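Gripper trials: your questions

Print | E-mail

I get a lot of messages about our gripper comparison, so I've put the usual ones together.

Which grippers are you comparing?
Two at the moment, the Vonside and the Testa. I wanted a third from Pornska as well, but it's not due until September, worse luck!

How do you score them?
Each one gets 20 tries per object, all on the same arm with the same controller settings. A drop counts as a miss, even if it's a near thing (I've had arguments over that one).

Why test at floor level?
Most of the stuff people want picked up at home ends up down there – shopping baskets, bits of paper, the lot. It's a long reach and the cables have to come along too, so you find out quickly which set-up is a pain.

Do you use one camera or several?
Just the head camera for now. I did try adding one at the wrist, but it kept knocking into things and I got fed up with it.

Can I see the raw scores?
Of course, drop me a line through the Prerholm contact page and I'll send the spreadsheet over.

3 comments | 270 shares

Related
Picking a controller for two arms
Wrist camera or head camera?
Soft fingertips, first go
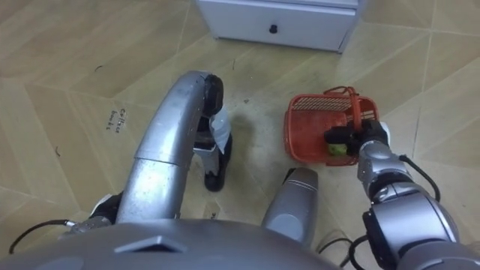 How long does it take to swap one gripper for another?
20 minutes if the bolts behave, plus a quick calibration before I start scoring again.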